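# Submitting a Short Film to the Gemport Festival

These instructions apply to directors and producers entering a completed short film in the Gemport short film program. Features and works in progress are handled separately by the Undstead office.

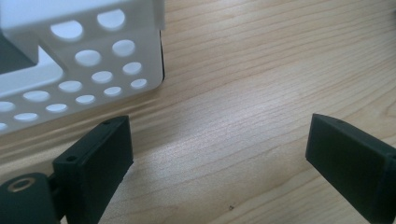

## Before you begin

Confirm that your film is eligible. It must be complete, with final sound mix and color correction, and must not have been released to the general public online. Films shown only at a school or private screening remain eligible. A director may enter no more than 3 films in the same year.

Entries open in October. The online form closes at noon on the last day of the submission period, and the office cannot reopen it for individual applicants.

## Step 1: Create an account

Register with an email address that will remain active throughout the selection period. If a distributor or sales agent is submitting on the director's behalf, the account should be in the name of that company, with the director listed as a second contact.

## Step 2: Complete the film details

Enter the title exactly as it appears on screen, followed by the English title if the two differ. Then provide:

- the country or countries of production
- the running time, including credits
- all languages spoken in the film
- the screening history, with the name of each festival

Incomplete screening histories are the most frequent cause of delay. If the film has not been shown before, write "none" in this field.

## Step 3: Write the synopsis and biography

The synopsis may not exceed 200 words and should state the full plot, including the ending. It is read by the selection panel only. The director's biography is also limited to 200 words and should be written in the third person. Both texts may be edited for the printed catalog.

## Step 4: Provide the screening link

Upload the film to a password-protected page and paste the address and password into the form. Test the link while signed out of your own account. English subtitles are required for all dialogue in other languages, and they must be part of the picture.

Do not change the password until results have been announced. Links that fail twice are set aside.

## Step 5: Review and submit

Read the summary page, accept the regulations, and select "Submit." A confirmation with a reference number will be sent to the account holder. Please quote it in all correspondence.

## After selection

Selected films are shown at the Bustamante, Screen 2, or at the Grallurell. Theatrical files are due 61 days before opening night. Questions about file formats should be addressed to Kamlesh Rawat, print coordinator. Questions about eligibility should be addressed to Adoración Alcaraz in the program office.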